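Le fonds Okinine, qui recueille et conserve des récits de vie non professionnels, a reçu en septembre Cameron Quinlan, auteur de *Rewi*, récit d'enfance paru aux éditions Hokeck. L'entretien s'est tenu dans la salle de lecture du fonds, à l'issue d'une séance publique de lecture à voix haute. Les propos qui suivent ont été relus par l'intéressé.
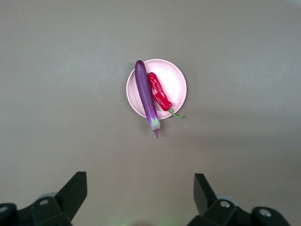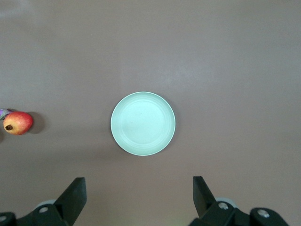
## Un manuscrit entré par dépôt

Avant d'être un livre, *Rewi* a été un dépôt. Cameron Quinlan en avait remis une première version au fonds sous la forme d'un tapuscrit de 635 pages, accompagné de deux cahiers manuscrits. Le texte imprimé en compte 479. L'auteur ne regrette pas les coupes, mais il tient à ce que la version longue demeure consultable.

« Le dépôt, pour moi, reste le texte de référence, indique-t-il. Le livre est une lecture que j'ai faite de mon propre dépôt, avec l'aide d'une éditrice attentive. Ma sœur, par exemple, ne lit que la version longue. Elle estime que l'autre va trop vite sur les hivers. »

Le titre reprend le nom du quartier où l'auteur a vécu jusqu'à l'âge de treize ans, sur les hauteurs de Domow. Le récit suit le trajet quotidien entre la maison et l'école, la boutique d'un oncle cordonnier, puis le départ de la famille vers la ville basse. Aucune date n'y figure. Interrogé sur ce choix, Cameron Quinlan précise qu'il en avait d'abord mis partout.

« J'avais ouvert chaque chapitre par une année, comme on le fait souvent. En vérifiant auprès de mes cousins, j'ai constaté que la moitié de ces années étaient fausses. J'aurais pu les corriger. J'ai préféré m'en tenir à ce que l'enfant savait : la classe où il était, la taille de son manteau, le maître qu'il avait. »

## La mémoire des autres

La question des proches occupe une part importante des échanges avec les déposants. Le règlement du fonds prévoit qu'un texte puisse être communiqué immédiatement, communiqué sous conditions ou réservé pour une durée fixée par le déposant. Cameron Quinlan a retenu la deuxième formule pour les cahiers et la première pour le tapuscrit.

« Les cahiers contiennent des noms réels et des propos rapportés trop vivement. Mon père y est jugé par quelqu'un de vingt-six ans, c'est-à-dire durement. Dans le tapuscrit, il parle davantage. J'ai retrouvé ses lettres entre-temps et je lui ai rendu ses phrases -- y compris celles qui me donnent tort. »

Le chapitre consacré à la vente de la cordonnerie a été soumis à trois membres de la famille avant l'impression. Deux ont demandé des modifications. L'une portait sur le montant d'une dette, que l'auteur a finalement retiré du texte ; l'autre, sur la couleur d'une camionnette, à laquelle il n'a pas voulu toucher.

« Je la vois verte. Mon cousin soutient qu'elle était grise, et il l'a conduite. J'ai laissé verte, et je lui ai écrit pour m'en expliquer. Il n'a pas répondu sur ce point, mais il est venu à la première lecture. »

## Lire à voix haute

Les séances de lecture du fonds réunissent des déposants, des lecteurs inscrits et des étudiants. Chacun y présente un extrait de son texte ou, avec l'accord du déposant, de celui d'un autre. Cameron Quinlan y participe depuis plusieurs saisons et dit y avoir modifié sa manière d'écrire.

« Une phrase que je ne peux pas lire d'un souffle, je la reprends le soir même. J'avais aussi beaucoup d'adjectifs. À la lecture, on les entend s'entasser, et l'on voit bien que l'auditoire attend le verbe. »

Il a choisi ce jour-là un passage sur la descente à bicyclette de la rue des Tanneurs, absent de la version imprimée. L'éditrice l'avait jugé redondant avec un autre trajet. Il envisage de le rétablir si une nouvelle édition voit le jour.

## Un fonds ouvert à la consultation

Okinine conserve à ce jour 1698 textes, du carnet de quelques feuillets à l'autobiographie en plusieurs volumes. Les dépôts sont lus intégralement, puis décrits dans une notice qui mentionne les lieux, les métiers et les périodes de la vie évoqués. Aucun jugement littéraire n'est porté sur eux.

Cameron Quinlan a lui-même rédigé plusieurs de ces notices. Il en retient surtout la lecture d'un journal de pensionnat, tenu pendant un seul trimestre. « L'autrice y note chaque jour le temps qu'il fait et le prénom de sa voisine de table. Vers la fin, le prénom change, sans un mot d'explication. J'ai relu ces pages bien des fois. »

L'auteur travaille actuellement à une suite, consacrée à ses années d'apprentissage dans la ville basse. Le tapuscrit rejoindra le fonds avant toute proposition à un éditeur. *Rewi* peut être consulté sur place dans ses deux versions, sur demande adressée à la salle de lecture ; la communication des cahiers reste soumise à l'accord écrit du déposant.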